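Ticket 307: Label printer on second floor prints one blank label between every real one
Opened by: Shanti Rana
Site: Trallmont building, Cartwright wing
Status: closed, grudgingly

Reported 2023-07-29. The printer prints a label, then a blank, then a label. A batch of 15 comes out as a very long ribbon with a lot of thinking time in it. The Clultico label app insists the job completed normally, and by its own standards I suppose it did.

Tried first: off and on again. Same result, with a cheerful beep.

Tried second: ran the gap calibration. It fed out 16 blanks, stopped, and announced READY. Then it printed a label and a blank.

Tried third: swapped the roll for a new one from the cupboard. Same behavior, so I put the old roll back and apologized to it.

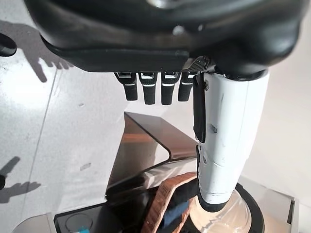 Four black fingers, second floor.

Tried fourth: reinstalled the driver. The installer asked me to close all open programs, including, as far as I could tell, itself. After the reinstall the default paper size was a full letter page, so for a short while the printer tried to put an invoice on a sticker the size of a matchbook. Set it back by hand.

Tried fifth: called Marnasley support. On hold for about 201 bars of the same piano tune. The agent asked if I had tried turning it off and on. I said yes. She asked if I would mind doing it while she listened.
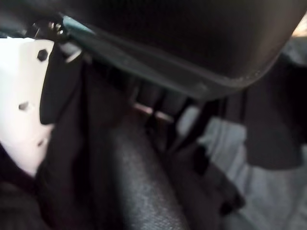 While she was listening I went through the app's settings again and found a box marked "Label height includes gap." It was checked. The driver has a box with the same name, and that one was checked too. Between them they were adding the gap twice, which pushed each label just past its end, and the printer politely skipped to the next one.

Fix: uncheck the box in the app. Leave the driver alone. It has been through enough.

Retested with the original batch, no blanks. App update is due in September and will probably check the box again.

Comments (3)

labelmaker_dee: Had this for months. I'd been saving the blanks for the freezer.

toner_low: Which driver version? Mine only has one box and it's grayed out.

S. Rana: Newest one. If it's grayed out, set the paper size first, then reopen the window.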